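Illura Radio Club Puts Its New Repeater on the Air

12 Nov 2020

After a long summer of planning and a longer October of ladder work, the Illura amateur radio club has its new two-meter repeater up and running, and the folks who use it say the difference is plain as day from the minute you key up.

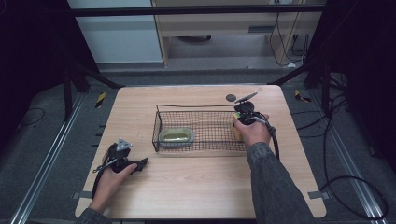

Vol. 30, No. 8

The old machine served the valley faithfully for 15 years, and there was a good deal of fondness for it (one member asked to keep the front panel for his shack wall, and he got it). But the receiver had grown deaf in its old age, and anybody driving the river road with a handheld knew to expect a stretch of silence past the feed store. Mobile stations are now getting through on that same stretch with full quieting, and a couple of handheld users have checked in from their own kitchens, something they had pretty much given up on.

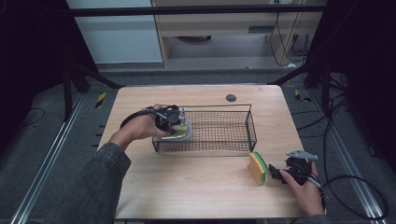

The new repeater sits in the equipment hut on Griltarum Hill, where the Ní Bhriain family has kindly let the club keep its antenna for as long as most members can remember. It runs 30 watts into a fiberglass vertical, with a set of tuned cavities ahead of the receiver to keep the transmitter from stepping on it. Jonalyn Dalisay, who led the build, went through the hut tidying cable runs before the new gear was bolted in, and she'd like the next crew to keep it that way. A loose cable should never be left looping back over the top of your hand, like the black one in the photo, when you are reaching in near live equipment, and she has a bag of hook-and-loop ties up there for anyone who needs them. Please use them!

Power comes from the hut's regular supply, with a 12-volt battery bank standing by for the winter storms. The club tested the switchover one evening by pulling the main breaker in the middle of the weekly net, and Vira Bondarchuk, who was running the net at the time, says she only found out when somebody told her afterward.

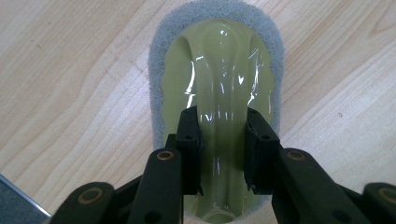
Getting on the air

The frequency and tone are the same as before, so if the old repeater is already in your radio's memory you don't have to change a thing. The Zoduleo link to the north county is still switched off while the audio levels get sorted out, and the club hopes to have it back before the holidays. Signal reports are very welcome in the meantime, the bad ones most of all, and it helps a great deal if you say where you were and what antenna you had.

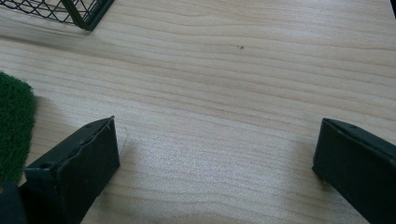 Light-colored tabletop with a wavy grain.

The weekly net meets at 8 p.m. on the repeater, and visitors and brand-new license holders are warmly invited to check in and say hello.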